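Workshop notebook, dye corner
11/03/2026

Continued from the November pages. Second try of the yellow on old cotton, for the table covers of Andside. The first try was too pale and had stripes where the cloth was folded in the pot, so this time I used the big pot from Hala and stirred more.

Cloth: old bed sheet, washed two times with soda, no softener. Dry weight 1033 g. I weighed it on the kitchen scale in two parts and added the numbers, so the last digit is not to be trusted.

Mordant: alum, put in warm water first and then poured in the pot. Left overnight with the lid on. In the morning there were some small crystals on the side of the pot. I think I had not dissolved everything. Next time use hotter water and wait longer before the cloth goes in.

Dye: onion skins from the Paterson bag, 1351 g together with the paper sack. I forgot to weigh the sack alone. Please, whoever empties it, weigh the sack and write it here:

Skins simmered for one hour, then strained through the old curtain. The bath looked very brown and I was worried, but on a test strip it gave a clean yellow. Kept the bath at 80 degrees, with the thermometer hanging in the middle and not touching the bottom. It climbed two times when I was at the sink. The small ring is better for holding the temperature, the large one is too strong even on the lowest mark. 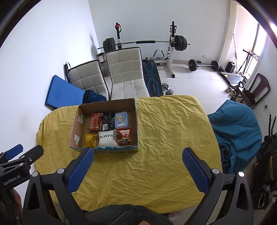

Yellow cloth on the table, with the snack box. Crumpled.

For Andside I would like a little more brown in it, like the strip number four in the November pages. They asked for "warm but not orange". Iron would make it darker, but it also turns it greenish very quickly, and on old cotton I am afraid it makes the fibre weak. So no iron for the moment. Maybe a small piece of the same sheet in a jar, only to see.

Rinsing: cold water until clear. It took much longer than I wrote last time. The drain at the left sink is slow again, so use the right one.
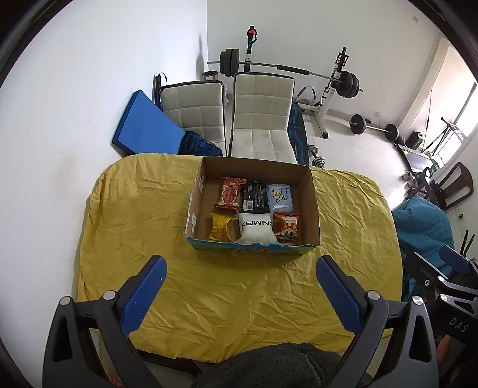

Creases are the other question. When a cover is dried in a heap, the folds stay, and a buyer will see them before he sees the colour. I want to dry these ones flat over two lines, and press them from the back when they are still a bit damp. The Eter iron leaves a shine on the front side if it is on the cotton mark, so put a thin cloth between.

Light test: strips cut from the hem, half of each covered with card, on the south window. Take away the card after four weeks and compare. Do not move them to clean the window, please.

Still to do:
weigh the empty sack
buy alum, the 2000 g tub, the small one is finished
write the name on the jar with the rest of the bath, and keep it away from the food shelf
ask Andside if the hem can be machine sewn

The second half of the sheet is still in the mordant. I take it out tomorrow before lunch.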